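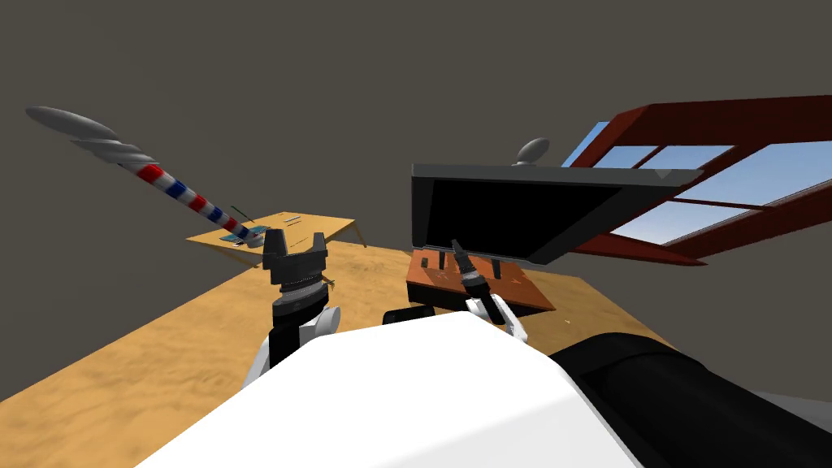
4. Setting Player Limits and Self-Exclusion

This section is for operators who have finished the basic account setup in section 3 and are ready to open registration. Most licensing bodies want limits in place before the first real-money deposit, so complete these steps while the site is still in test mode.

You need an account with the Compliance role. The Cashier and Support roles can see limits but can't change them.

4.1 Turn on deposit limits

1. Sign in to the Plascombe back office and open Players, then Limits.

2. Under Deposit Limits, choose the periods you want to offer. Daily, weekly and monthly are all on by default. Check your license terms before you turn any of them off.

3. Enter the site maximum for the monthly period. New installations come with this set to 2000 in the site's main currency. Players can pick any amount up to the maximum but can't go over it.

4. Choose when the period resets. "Calendar" resets at midnight on the first day of the period. "Rolling" counts back from the time of each deposit.

5. Click Save, then Publish. Saved limits that haven't been published are shown in gray and don't apply to anyone.

Note: If your site runs in more than one currency, repeat steps 3 to 5 for each one. The system does not convert limits between currencies.

Caution: Switching from Calendar to Rolling on a live site takes effect at once. Players who deposited late in the previous period may find that they have no room left. Send the notice in Templates, Limit Change before you switch.

4.2 Set the waiting period for increases

A player who lowers a limit gets the lower limit right away. A player who raises one has to wait, then confirm.

1. On the Limits page, open the Increases tab.

2. Enter the waiting period in hours. The field won't accept anything under 24.

3. Select Require Confirmation. With this on, the player must sign in after the waiting period and accept the new limit. If they don't, the old limit stays.

4. Click Save, then Publish.

Support staff can't shorten the waiting period for a single player. If a player asks, the answer is no, and the request should be logged under Player Notes.

4.3 Connect the self-exclusion register

The register connection is handled by the Pruketent module. If you don't see it in the left-hand menu, your package doesn't include it and you will need to contact your account manager.

1. Open Pruketent, then Connections, and click Add Register.

2. Select the country. The address fills in by itself.

3. Paste in the access key you received from the register. Leave no space before or after it.

4. Click Test. A working connection returns "Register reached" within a few seconds. Error 247 means the key has expired or belongs to a different license.

5. Set Check Player At to both Registration and Sign-in.

6. Under If Register Is Down, choose Block Sign-in or Allow and Recheck. Many licenses permit only the first — read yours before choosing.

Caution: Do not test with the details of a real person. Use the test players supplied in the Mulum folder of your installation package. Test player 2656 is always returned as excluded.

4.4 Check your work

1. Register a test player and set a daily limit.

2. Make a test deposit above that limit. It should be refused, and the refusal should show up in the player's history.

3. Raise the limit and confirm that the old one still applies.

4. Sign in as player 2656. You should land on the exclusion page with no way through to the lobby or the cashier. Marketing Consent on the player's record should now read Off.

5. Export the limits report as a PDF and keep it with your license papers.

If any of these steps gives a different result, leave the site in test mode and open a ticket with the report attached. Section 5 covers session reminders and time-outs.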